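## 5. House Rules for Home Sessions

Everything before this section was about making the Cusis hand gripper work. What follows is about using it in a home without annoying the people who live there or the people who later have to train a model on what you recorded. The second group is harder to please.

These rules apply to all Remus home sessions from 2021-09-01. They replace the July sheet, which asked operators to "use common sense" and left it at that.

### 5.1 Before you record

1. Get a signed consent form for the room you will be in. A nod from the hallway is not a form.
2. Ask the resident to take away anything with a name, an address, a prescription or a face on it. Shipping labels count. So do drawings and notes stuck up near the work area, which everybody forgets because they have been there for years.
3. Leave the remaining clutter alone. Do not line things up by height. A robot that only knows tidy beds will be of limited use to its owners.
4. Open and close the fingers fully a few times. If they stick, go back to Section 3 and check the pivot screws.
5. Set the clip limit to 300 seconds. Longer clips upload badly and are watched by no living person.

> **Note:** Store logos and product packaging may stay in view. Yeh, our labeling tool, marks them for review. It also marks striped fabric now and then, so please don't report that again.

### 5.2 Working on soft surfaces

Beds are harder than tables. The surface gives, light things roll toward the dip you just made, and cloth will happily come along with whatever you picked up.

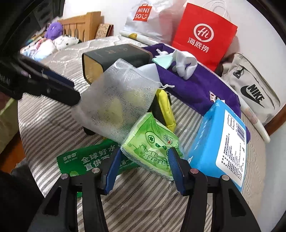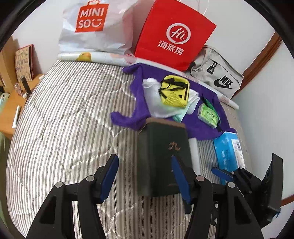
*Bed work on a striped quilt: a soft tissue pack between the fingers first, then an upright dark green box.*

1. Come in with the fingers open and pointed at the object. Stop before you touch it and hold still for a moment. The trainers like a clean start.
2. Close slowly. Soft packs fold up if you hurry, and boxes dent, and somebody owns that box.
3. Lift straight up before you move sideways. Dragging things across a bed teaches the robot to drag things across a bed.
4. Set the object down before you open the fingers. Dropping it from a height is quicker -- we have all tried it -- and the clip gets thrown out.
5. If you miss, try again in the same clip. Missed grasps are useful. Swearing is less useful, and the microphone is on.

> **Caution:** Keep your free hand out of the work area while the fingers are closing. If two grippers are in use, agree out loud which one moves first.

> **Caution:** Do not pick up anything over 200 grams with the standard fingers. They will try, which is the problem.

### 5.3 Stopping and cleaning up

1. Stop at once if the resident asks, if a child or pet comes in, or if you break something. Keep the clip in all cases and add a comment.
2. Put objects back where the resident wants them.
3. Wipe the fingers with a damp cloth between homes. No solvents.
4. Check free space in Lider before you leave. Anything under 2048 MB means you upload on site, so ask politely for a chair.

Requests to delete a recording go to the site lead the same day they are made. Operators may not talk a resident out of one, even when it was a very good clip.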